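Suture Practice Group – minutes of the January meeting

Present: nine of us round the long table, plus Iida Rantala, who came for the first half and stayed for all of it. Apologies from the two people on nights. I took the notes again, so any grumbles about spelling should come to me.

We started at ten past five, once the kettle had been found.

1. Last time's minutes

Agreed, with one change. I had written that the Grornell pads were "rubbish", and it was pointed out that what was said was "not ideal for beginners". Happy to correct that! The point about the drawer labels is still open and it's still mine.

2. Pads

This took up most of the meeting, as it always does. We have two kinds on the shelf at the moment, the Grornell and the Dalteck, and people feel strongly about both. The Grornell is firmer and holds a stitch well if you take a decent bite, but pull a bit too hard and it tears straight through. The Dalteck is softer and kinder to learn on, though several people said you can get away with sloppy tension on it and then have a nasty surprise later.

Iida brought up how long we keep a pad going before it goes in the bin. Her view is that we hang on to them far too long – by the end there are old knots and old cuts all over the place and you spend your time hunting for a clean patch. Others (me included) quite like a well-used pad for knot tying, where it doesn't matter so much what the surface looks like. We went back and forth on this for a good while and settled on keeping one box for fresh pads, for closing practice only, and another for the tired ones. The lid of the second box is to say TIRED in large letters.
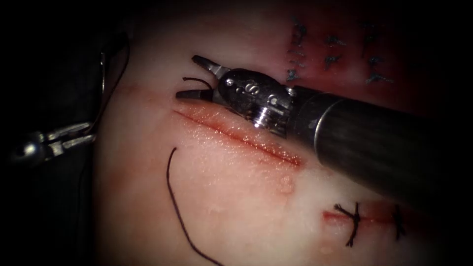 Item 2: open incision on a pink practice pad, with suture tails and a long loose thread.

We talked about the red colouring as well. Most people like having it along the edges of a cut because it gives you something to look at when you're lining the two sides up. The trouble is that it spreads into the pad round about, and then the next person can't tell where the edge is meant to be. I suggested using less of it. Iida suggested putting it on with a fine brush, a much better idea, and she is going to bring one in for us to try.

3. Thread

We are down to the last of the dark thread and need to reorder. The Peltonen reels work out cheapest if we buy 2,000 metres at a go, but that is an awful lot of thread for a group our size and it would have to live somewhere. The smaller packs come in at 100 lengths each and we get through almost one a month. Agreed to buy two packs now and ask the upstairs group whether they fancy going halves on a big order in the spring.

Could everybody please, please pick up their ends. Long bits left lying across a pad get caught up in the next person's stitches, and short tails turn up on the bench, on the floor and (last month) in my cardigan. There will be a small pot by each place from now on. Tails go in the pot as soon as they are cut, and long leftovers get wound round a card if they're still usable.

4. Exercises for next time

We've done plenty of interrupted stitches, so the next session will be a running closure on a long straight cut, set on the slant across the pad so that you can't just work towards yourself. A couple of people asked for more time on picking up a short tail cleanly, and we'll do that as a warm-up. No timing for the first go. I know some of you love the stopwatch, but it made the last session rather frantic and the knots showed it.

There was a question about whether the little raised bumps on the pads should be used as something to steer round. Opinion was divided. Leave it up to whoever is setting out the pads on the day.

5. Cupboard and money

The Mulus cupboard has a door that won't stay shut. It has been wedged with folded card for now. We have 511 in the kitty after the last order, which covers the thread, the pots and a modest number of biscuits. A new hinge has been asked for through the building office.

6. Any other business

Mugs: wash your own. The bench lamp nearest the window flickers and I've reported it twice. Somebody left a blue scarf behind and it's hanging on the back of the door.

Actions
Me – drawer labels, the two boxes, order two packs of thread, find pots.
Iida – fine brush, and a note on when a pad should be thrown out.
Everyone – thread ends in the pot.

Finished at twenty-five to seven. Next meeting same room, same time, February.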